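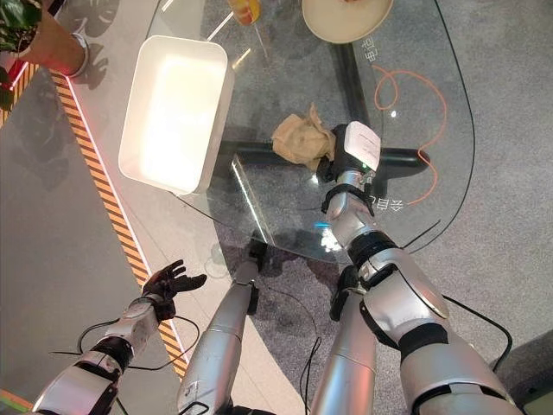
Motdale, 2026-07-03. Starkent will open its Motdale furniture showroom to the public this month, with a glass coffee table as the first piece in its new living room line. The top is one large rounded slab of clear glass, set on a black metal base in the form of a cross, so the gray speckled carpet shows through. A white plastic tray with a raised rim sits on the glass for small items, and a crumpled paper bag stands out just as clearly, which is why the company will also sell trays to go with the table.

"People want a table that doesn't make a small room feel smaller," said Rohani Mandagi, head of design at Starkent. "They also want somewhere to put their stuff."

The table is 90 centimeters across at its widest point. The first run is 1,000 tables, and orders placed in July ship within 12 working days. A second size will follow in January.

Press contact: Adebayo Okonkwo, Starkent, Motdale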